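3.2. Preparación y mantenimiento de las pinzas manuales

Las demostraciones de plegado de ropa se recogieron con dos pinzas manuales, una por mano, que reproducen la geometría del efector final montado en la celda Skoltby. Cada pinza consta de un cuerpo de agarre, un mecanismo de dos brazos articulados y dos dedos con almohadilla. Como el operario y el robot deben cerrar sobre la tela de la misma manera, cualquier holgura en la herramienta manual se traslada a los datos y, después, a la política aprendida. Por ello fijamos un procedimiento de revisión común para las dos herramientas, redactado por Ilango Iyer y aplicado sin cambios en las viviendas de Rumside y Brestska.

La revisión se realiza al comienzo de cada jornada. Primero se comprueba el par de apriete de los tornillos que hacen de pivote entre los brazos. Un pivote demasiado flojo permite que los dedos se crucen al cerrar; uno demasiado apretado retrasa la apertura y fatiga la mano. A continuación se cierra la pinza en vacío 5 veces y se verifica que las almohadillas apoyen en toda su superficie. Si queda luz entre ellas, se afloja el dedo, se realinea con la plantilla y se vuelve a apretar. Las almohadillas se limpian con un paño sin pelusa y alcohol isopropílico, ya que las fibras de algodón adheridas reducen el rozamiento y hacen que el borde de la prenda resbale durante el levantamiento.

La sustitución de las almohadillas se programó cada 3000 cierres. En la práctica, durante noviembre hubo que adelantarla en una de las pinzas por desgaste desigual: la punta del dedo izquierdo había perdido material y solo agarraba bien las telas gruesas. El defecto no se apreciaba en la prueba en vacío, de modo que añadimos una prueba con tejido. El operario pellizca el borde de una prenda fina extendida sobre otra tela, la levanta y la mantiene suspendida durante tres segundos (figura 2). La herramienta se da por válida si el borde no se desliza y si la tela de debajo no se levanta con él. Cuando falla cualquiera de los dos criterios, se repite el ajuste de los dedos antes de cambiar ninguna pieza.
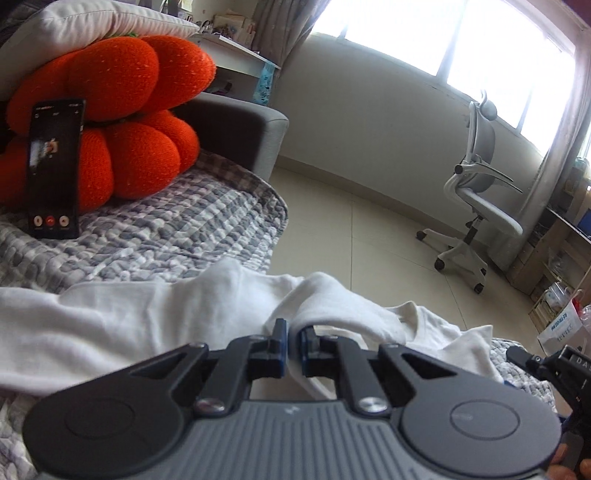

Figura 2. Pinza manual con los dedos de almohadilla azul cerrados sobre el borde de una tela blanca, encima de una manta a cuadros.

El mismo ajuste se aplica al efector de la celda, con una diferencia: allí el cierre lo limita la corriente del motor y no la mano, por lo que el umbral se recalibra tras cada cambio de almohadillas. La recalibración emplea el utensilio Sundaram, un bloque rígido de espesor conocido, y se guarda junto con la versión del programa de control. Las demostraciones tomadas con una herramienta que no superó la prueba siguiente se marcaron en el registro y se excluyeron del entrenamiento descrito en la sección 4.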